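Geditz 作業支援データセット　README

概要
本データセットは、Gostora 物流センターの仕分け・収納工程に把持ロボットを導入するにあたり、作業手順の検討と従業員向け教育を目的として作成されたものである。収録内容は、シミュレーション環境で生成した把持動作の画像系列と、同工程に従事する従業員への聞き取り記録の二部からなる。データの作成は Olaniyan 研究室が、聞き取りの設計と匿名化は Gostora 業務改善室が担当した。

収録内容
動作系列：499件
聞き取り記録：80件
配布形式：画像は連番ファイル、付帯情報は CSV、聞き取り記録は UTF-8 テキスト
言語：日本語（付帯情報の項目名のみ英語）
版：第2版

作成の背景
当センターの収納工程では、小型の品物を一点ずつ棚または引き出しに移す作業が長く手作業で行われてきた。腕を伸ばした姿勢や前かがみの姿勢が続くため、肩および腰の負担を訴える者が多く、配置転換の希望も本工程に集中していた。導入計画 Pladisness は、この反復動作の一部を機械に移し、従業員の業務を検品、例外処理および機械の監視へ段階的に改めるものである。

計画の初期段階では、実機を現場に置く前に、どのような品物と配置で人の介入が必要となるかを把握することが求められた。このため、形状の異なる物体と収納場所を模した環境を計算機上に用意し、手先に近い視点から動作を記録した。

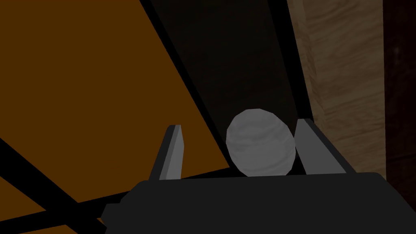 各系列には、対象物の形状区分、開始時の配置、終了時の判定および介入要否の欄を設けている。介入要否は、収納工程の経験を有する従業員が画像系列を閲覧して記入した。機械側の判定と従業員の判断が一致しない系列も除外せず、両者の値をそのまま残している。不一致の系列は、監視業務に就く者の教育において特に利用価値が高いと考えられる。

聞き取り記録について
聞き取りは、導入前の説明会の後および試行期間の終了後に実施した。設問は、身体的負担、作業の速度、責任の所在、技能の継承、勤務時間帯の変更に関するものである。身体的負担の軽減を期待する回答がある一方、機械の停止時に誰が判断を下すのかが不明確であるとの指摘、手作業の勘が失われることへの懸念も記録されている。また、夜間帯の人員が減ることで休憩の交代が取りにくくなるとの意見があり、交代表の見直しにつながった。

回答者の氏名、所属班および勤続年数は削除した。回答の内容から個人が推測される箇所は、意味を損なわない範囲で言い換えている。人事評価に関する情報は当初から収集していない。

想定する用途
監視担当者および復旧担当者の教育資料の作成
工程分担と人員配置の検討
人と機械の判断の差異に関する研究

想定しない用途
従業員個人の能力または意欲の評価
人員削減数の算定
実機の安全認証に代わる資料としての使用

制約事項
画像はすべてシミュレーションによるものであり、照明、表面の質感、物体の重量感は実際の現場と異なる。物体の種類には偏りがあり、袋物および液体を含む品物は収録していない。聞き取り記録は一事業所のものであるため、他の事業所への一般化には慎重を要する。

利用条件
研究および社内教育を目的とする利用に限り、無償で提供する。展開後の保存領域として約600メガバイトを要する。聞き取り記録を引用する場合は、記録番号を明記し、前後の文脈を省略しないこと。回答者の特定を試みる行為は禁止する。

更新履歴
第2版：介入要否の欄を追加し、試行期間終了後の聞き取り記録を収録した。
初版：動作系列および説明会後の聞き取り記録を公開した。

問い合わせ
記載内容の誤りおよび削除の申し出は、Gostora 業務改善室の Geditz 担当窓口にて受け付ける。従業員からの申し出は、所属長を経由せず直接行うことができる。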